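퇴직할 때 못 쓴 연차, 회사가 돈으로 안 준다는데 이게 맞나요?

직장생활 고민 > 임금·퇴직 게시판
댓글 13

글쓴이: 창고옆자리

안녕하세요, 눈팅만 하다가 처음 글 써봅니다. 좀 길어요.

저는 Andico라는 유통회사 물류기획팀에서 4년 좀 넘게 다니다가 지난 2월 말로 퇴사했습니다. 퇴직금은 들어왔어요. 근데 연차수당이 하나도 안 들어온 겁니다. 제 계산으로는 16일이 남아 있거든요. 인사팀에 물어봤더니 "연차사용촉진을 했기 때문에 지급 의무가 없습니다" 한 줄 답장이 왔어요. 진짜 딱 한 줄이요.

촉진이라는 게 있다는 건 저도 압니다. 작년 여름에 전체 메일로 "연차 적극 사용 바랍니다" 이런 게 오긴 왔어요. 근데 그게 제 개인 앞으로 남은 일수가 며칠이니 언제 쓸지 적어내라, 이런 게 아니라 그냥 전 직원한테 뿌린 공지였거든요. 그리고 10월인가에 제가 이틀 쓰겠다고 올린 걸 팀장님이 "지금은 좀 그렇다"고 반려하셨고요. 쓰라고 해놓고 쓰겠다니까 안 된다는 건 뭔가요 대체...

게다가 1월에 새로 생긴 연차도 있잖아요. 인사팀은 그것도 싸잡아서 촉진 대상이라고 하는 것 같아요. 1월에 생긴 걸 2월에 나간 사람한테 언제 촉진을 했다는 건지 모르겠습니다.

노동청에 진정을 넣으면 되는 건지, 아니면 원래 이런 건지 궁금합니다. 같은 업계로 이직 준비 중이라 괜히 소문날까 봐 걱정도 되고요. 비슷한 일 겪어보신 분 계시면 뭐라도 좀 알려주세요ㅠㅠ

댓글 1: 밤샘계산기

일단 전체 메일 한 통은 촉진으로 보기 어려울 거예요. 개인별로 남은 일수를 서면으로 알려주고, 언제 쓸 건지 적어내라고 하고, 안 내면 회사가 날짜를 지정해서 다시 서면으로 통보하는 것까지 가야 합니다. 두 단계예요. 저희 회사도 예전에 공지 하나 띄워놓고 촉진했다고 우기다가 노동청 다녀와서 싹 바뀌었습니다.

혹시 두 번째 통보 받으신 거 있어요? 연말쯤에 "귀하의 연차 사용일을 아래와 같이 지정함" 같은 거요.

댓글 2: 창고옆자리 (글쓴이)

두 번째요? 그런 건 본 적이 없어요. 적어도 제 기억엔 없습니다. 첫 번째라고 할 만한 것도 그 전체 메일이 다고요.

댓글 3: 삼단우산

저는 좀 다르게 생각하는데요. 회사 입장도 있는 게, 4년 다니면서 연차 관리는 본인이 하는 거 아닌가요? 여름에 쓰라고 메일까지 왔으면 썼어야죠. 제 주변에도 일부러 안 쓰고 모아놨다가 나갈 때 돈으로 받으려는 사람이 꽤 있어요. 그러니까 회사들이 점점 빡빡해지는 거고요. 글쓴님이 그렇다는 건 아니지만요.

댓글 4: 밤샘계산기

@삼단우산 일부러 모았든 아니든 그건 상관이 없어요. 촉진 절차를 제대로 밟았으면 안 줘도 되고, 안 밟았으면 줘야 합니다. 괘씸하고 말고로 따지는 문제가 아니라서요. 그리고 본문에 쓰겠다고 올렸는데 반려당했다고 적혀 있잖아요.

댓글 5: 김밥두줄

반려 기록 남아 있어요? 그거 중요할 텐데. 저는 전 회사에서 구두로만 거절당해서 나중에 조사받을 때 팀장이 그런 적 없다고 딱 잡아떼더라고요. 진짜 어이가 없어서 웃음이 다 나왔어요.

댓글 6: 창고옆자리 (글쓴이)

반려는 Sitora로 왔어요. 회사에서 쓰던 근태 프로그램인데 퇴사 당일 오후 6시에 계정이 막혀서 지금은 못 들어갑니다. 다행히 반려 알림이 개인 폰 푸시로도 왔어서 그건 캡처가 있을 것 같아요. 사진첩이 하도 엉망이라 찾아봐야 해요.

댓글 7: 퇴근은기세

저 작년에 거의 똑같은 일로 진정 넣었던 사람이에요. 길게 써볼게요, 도움이 되셨으면 해서!

제가 다니던 데는 Walilden이라고, 사무용 가구 수입하는 곳이었어요. 사장님이 Tarek Haddadin이라는 분이었는데 사람은 나쁘지 않았거든요. 명절마다 대추야자도 한 상자씩 돌리고요(맛있었음). 근데 인사 쪽은 완전 주먹구구였어요. 연차대장이라는 게 엑셀 한 장이었고 그것도 담당자가 바뀔 때마다 숫자가 달라졌어요. 저는 퇴사할 때 연차수당으로 1,296,000원을 달라고 했고, 회사는 촉진했으니 0원이라고 했습니다. 0원이요.

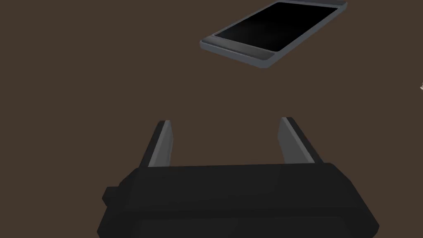
진정은 온라인으로 넣었고요, 접수하고 나서 좀 기다리니까 근로감독관한테 연락이 왔어요. 출석 날짜를 잡는데 금요일밖에 안 된다고 하셔서 새 회사에 입사하자마자 반차를 썼네요. 조사 자체는 생각보다 금방 끝났어요. 회사가 촉진했다고 내놓은 게 단톡방 공지 캡처 딱 한 장이었거든요. 저는 메신저 대화를 종이로 다 뽑아 갔는데, 혹시 몰라서 폰도 화면이 위로 오게 책상에 꺼내놨어요. 감독관님이 날짜가 작게 나온 부분은 원본으로 보자고 하셔서 바로 보여드렸고요. 종이만 들고 갔으면 한 번 더 나갔어야 했을지도 몰라요. 그러니까 기기 바꾸실 계획 있으면 이 일 끝날 때까지는 좀 미루세요!

결과는 전액 받았어요. 근데 받기까지가 좀 지루합니다. 회사가 처음엔 절반만 주겠다고 했고 저도 귀찮아서 그냥 받을까 했어요. 남편이 말려서 안 받았고요.

댓글 8: 삼단우산

절반에 합의하는 경우도 많지 않나요? 저라면 그냥 받고 끝냈을 것 같은데요. 같은 업계로 가신다면서요. 좁은 업계면 서로 다 아는 사이고, 돈 얼마에 인상 구기는 게 더 손해일 수 있어요. 법대로만 하면 다 좋을 것 같죠? 살아보면 안 그래요.

댓글 9: 김밥두줄

근데 그 논리면 아무도 아무 말도 못 하죠... 그리고 전 회사 인사팀이 이직할 데에 그런 얘기를 흘리는 게 더 큰 문제 아니에요? 취업 방해하는 거면 그건 그거대로 걸리는 걸로 알고 있는데. 인상은 한 줄짜리 답장 보낸 쪽이 먼저 구겼구만요.

댓글 10: 쉬는시간노무

노무법인에서 일합니다. 일반적인 얘기만 드릴게요. 구체적인 건 서류를 봐야 해서 여기서 된다 안 된다 단정은 못 합니다.

먼저 연차를 두 덩어리로 나눠서 보세요. 작년에 쓸 수 있었는데 못 쓴 것과 올해 1월에 새로 생긴 것. 회사가 촉진을 주장할 수 있는 건 앞의 것뿐입니다. 뒤의 것은 사용기간이 한참 남은 상태에서 퇴사하신 거라 촉진이 끼어들 자리가 없어요. 다만 회사가 회계연도 기준으로 연차를 주는 곳이면 입사일 기준으로 다시 계산했을 때 일수가 달라질 수 있습니다. 늘어날 수도 있고, 취업규칙에 퇴사할 때 입사일 기준으로 정산한다는 조항이 있으면 줄어들 수도 있어요. 그래서 취업규칙을 꼭 확인하셔야 합니다. 16일이라는 숫자가 어느 기준으로 나온 건지도 같이요.

앞의 것은 밤샘계산기님이 잘 써주셨고요. 이메일 통지를 서면으로 볼 거냐는 회사가 전자결재로 업무를 처리해왔는지 같은 사정을 따집니다. 그런데 전체 공지에 개인별 잔여일수가 안 들어 있었다면 그걸 따지기도 전에 문제가 될 겁니다.

금액은 보통 통상임금으로 계산합니다. 기본급만 가지고 계산하는 회사가 많은데 매달 고정으로 나오는 수당이 있으면 그것도 들어가는지 보세요.

그리고 임금채권 소멸시효는 3년입니다. 급하게 절반에 도장 찍으실 필요는 없어요. 합의서에 "향후 일체의 이의를 제기하지 않는다"가 들어 있으면 특히 천천히 읽으시고요.

댓글 11: 창고옆자리 (글쓴이)

와 다들 감사합니다ㅠㅠ 하나하나 답을 못 드려서 죄송해요.

@쉬는시간노무 님 말씀대로 입사할 때 받은 취업규칙 파일을 뒤져봤는데 입사일 기준으로 정산한다는 말은 없어요. 제가 3월 입사라서 회계연도 기준으로 받고 있었고, 작년 것 중에 못 쓴 게 하루이고 올해 생긴 게 나머지예요. 그러니까 인사팀이 촉진으로 뭉갠 게 거의 다 올해 거네요. 쓰고 나니까 더 화나요.

금액은 급여명세서 꺼내서 다시 두드려봤어요. 직책수당하고 식대까지 넣어서 월 3,263,000원으로 잡고 하루치를 냈는데, 식대는 넣는 게 맞는지 아직도 모르겠어요. 한 가지 더, 같은 달에 나간 동료 Anoma 씨(Anoma Biswas, 실명 써도 된다고 허락받았어요. 본인이 저보다 더 화나 있음)도 똑같은 한 줄 답장을 받았대요. 토씨 하나 안 틀리고요. 둘이 같이 넣는 게 나을까요, 따로 넣는 게 나을까요?

댓글 12: 퇴근은기세

같이 넣으세요! 저는 혼자라서 출석하는 날 너무 떨렸거든요. 각자 진정서를 쓰되 같은 회사 건이라고 적어두면 한 감독관님이 같이 봐주시는 경우도 있다고 들었어요. 이건 저도 들은 거라 확실하진 않아요.

반려 캡처는 찾으셨어요? 못 찾았으면 Sitora에 퇴사자 근태기록을 볼 수 있는지 물어보시고, 안 되면 회사에 연차대장 사본을 달라고 메일로 남겨두세요. 전화 말고 메일이요.

댓글 13: 삼단우산

올해 거가 대부분이면 얘기가 좀 다르네요. 저는 작년 걸 안 쓰고 버틴 줄 알았어요. 그건 받으셔야죠. 그래도 진정부터 넣기 전에 인사팀에 한 번은 더 정식으로 보내보세요. 며칠까지 답 달라고 날짜 박아서요. 제가 전에 다니던 Sikder는 인사팀이 내용증명 받고 나서야 담당 노무사한테 물어보고 바로 줬어요. 자기들도 몰랐던 거예요. 식대는 저도 잘 모르겠고 위에 노무법인 분이 답 주시겠죠.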